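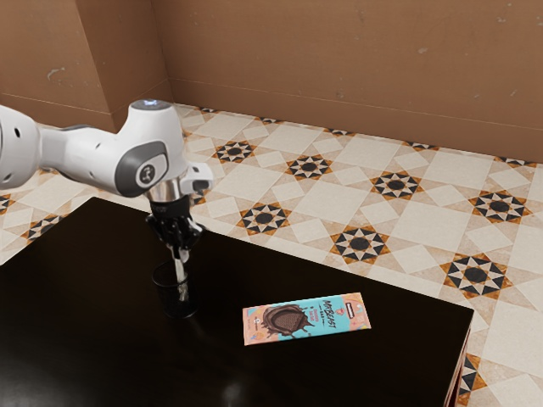 Grasp poses that end up inside the thing being grasped

22/09/2023

I spent most of last week on a fault in the grasp planner that I had first put down to perception. The symptom was simple. Given a thin-walled, open container, the planner would sometimes return a pose with one finger inside the container and the other outside. For a cup this is a perfectly good pinch on the rim, if you meant it. The planner did not mean it. It had been asked for an outside grasp across the full diameter, and it reported one.

Some background on the set-up. The simulator is Zetby, with our own scene loader on top. The loader picks a room, a floor, a table and a handful of objects, and drops the objects at random poses with a minimum gap between them. The planner is Paewai, which samples grasp candidates on the object mesh, throws away those in collision, scores the rest and hands the winner to the motion layer. The arm has a parallel gripper with fairly narrow fingers, and that matters below.

I ran 1,000 seeded scenes, each with one cup and one flat item on a plain table. The flat item was usually a chocolate bar wrapper, which is a nuisance in its own right as it stands barely proud of the surface. In 617 scenes the final pose was what I had asked for. The rest were a mixture of rim pinches, refusals and a few where the arm stopped above the table and timed out.

The first suspect was depth. The cup model is dark and partly see-through, and the table is black and glossy. On a real sensor that combination would be hopeless. In simulation the depth buffer doesn't care about gloss, but it does care about how the renderer treats transparent materials, and ours has a flag that leaves them out of the depth pass altogether. I checked the flag and it was set correctly. I then swapped the cup's material for an opaque matt one, kept the same seeds, and got the same results scene for scene. So the cup's appearance had nothing to do with it, and I had lost a day.

The second suspect was the collision mesh, and this was the right one, although not for the reason I expected. Convex decomposition had been run on every object when the library was imported. With the settings we used, a cup should come out as a ring of wall pieces and a base. Ours came out that way in the simulator. The planner, however, keeps its own cache of collision shapes, keyed on object name and scale, and the cache had been built from an older import in which the cup was a single convex hull.

A solid hull ought to make things safer, as a finger inside it would be in collision and the candidate thrown away. It took me some time to see why it didn't. Paewai's check for the target object allows penetration up to a set depth, so that closing fingers are not treated as a crash. The depth is measured to the nearest face of the hull. Near the top of a cup the nearest face is the flat lid that the hull puts across the opening. A narrow finger tip dipping a short way below the rim is only a little way through that lid, so it passes. The physics engine, using the correct mesh, then lets the finger go down into the cup with no contact at all.

The scorer made it worse. It prefers candidates with a short approach from above, and a shallow pose near the rim has the shortest approach of any.

I made three changes.

The cache key now includes a hash of the mesh file and the decomposition settings. Old entries are simply never matched. Rebuilding the cache for the whole library (468 objects) takes long enough that I run it overnight.

The penetration allowance now applies only along the closing direction of the fingers. Any overlap along the approach direction counts as a collision, target object or not. This is a small edit in the checker, but it meant passing the gripper frame into a function that had never needed it, and the tests for that function had to be rewritten.

The planner now labels each grasp by where the finger tips sit relative to the object's outer wall: both outside, both inside, or split. The task can ask for one of these. If nothing suitable is found it says so and stops, where before it would quietly hand over the best of a bad lot.

Same seeds again after the changes, and the rim pinches have gone. The refusals went up slightly, mainly where the cup is close to the base of the arm and the elbow has very little room. Those are fair refusals. The timeouts are unchanged and belong to the motion layer, so they have a separate ticket.

Still open: the label depends on knowing which wall is the outer one, and for a mug with a handle the present test gives the wrong answer if a finger goes through the handle. I have a version that casts rays from the finger tip and counts crossings, but it is slow on the denser meshes. I also want to move the scene loader's settings out of the script and into Dotell, so that a run can be repeated from one file instead of from my shell history.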